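May 2026, Ziscombe bench, toiletry packing

Right arm faulted again on the bottle pick. Controller log gives an overcurrent on the wrist joint at cycle 2,402, gripper still closed. The left arm kept its pose and did not get the stop signal. That second part worries me more than the fault.

Power-cycled, re-homed both arms, set the items out again with the box open and ran the pick at 50 percent speed.
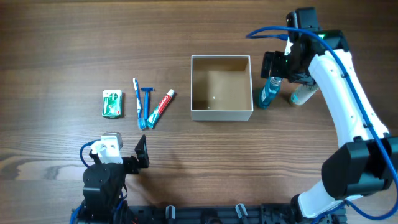 No fault in 11 slow runs. Back at full speed it tripped on the third. Idun Söderlund thinks the cable is pulling on the wrist when the elbow folds. Could be. I had the grip force at 300 in the Pimik config, left over from the November setup, so I can't rule that out either.

Stop signal: found the Cludport relay wired to the right controller only. Tagged it. No two-arm runs until it's rewired and we've both tested the e-stop.

To do: reroute cable, lower grip force, one change at a time. Ask Nyberg for a spare wrist motor.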